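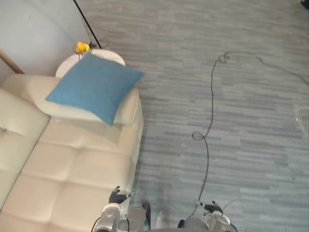 Anoma Patwary had been at the tax office in Cosham for so many years that people she had never met greeted her in the bakery and told her what they earned. She didn't mind it. She would nod, pay for her rolls, and say that the window opened at nine, same as ever.

The man who came to the window that morning in October was already apologizing before he had sat down. He had a shoebox under one arm and his hat still on, and he put the box on the counter very gently, the way you might set down a sleeping cat.

"Nimal Liyanage," he said. "I believe I'm dead."

She found him soon enough. Liyanage, N., of Elten Road, taxpayer number ending in 3102, account closed on account of death, refund of $2,819 withheld until somebody turned up to claim it for the estate.

"Well, you've come to the right window," Anoma said. "Did you know there was a refund?"

"I knew there was a letter. It was addressed to my widow." He took off his hat at last. "I've never been married, you see, so I wasn't sure if I should open it."

It took most of the morning to work out, and I suppose a quicker clerk would have handed him the form and sent him home to fill it in. But it was raining, and Anoma liked to go through a thing properly, so she had him empty the shoebox and they went along together, paper by paper. There were pay slips from the Nosik cannery, where he had started in 1978, and a gas bill, and a recipe for plum chutney that she copied out for herself while the printer warmed up. Under the chutney was a funeral card.

"My father," he said. "Also Nimal. He went in the spring."

"And you filed his last return for him?"

"I did, and my own the same evening, at the kitchen table. I may have had a glass of something."

She turned her screen a little so he could see it too. He had put his own number on his father's form and his father's on his own, and so for six months the old man had been alive and well as far as the government was concerned, paying his taxes on time and owed nothing.

Mr. Liyanage looked at that for a good long while. The rain came down on the parking lot, and behind him a woman with a stroller sighed and shifted her feet.

"Do you have to change both of them today?" he asked.

Anoma had the stamp in her hand. She thought about it, looked up at the clock over the door, and then put the stamp back in its tray.

"I can do yours this morning," she said. "His would have to go to the second floor, and they're terribly slow up there."

He thanked her, and began putting the papers back in the box, one at a time, with the card on top.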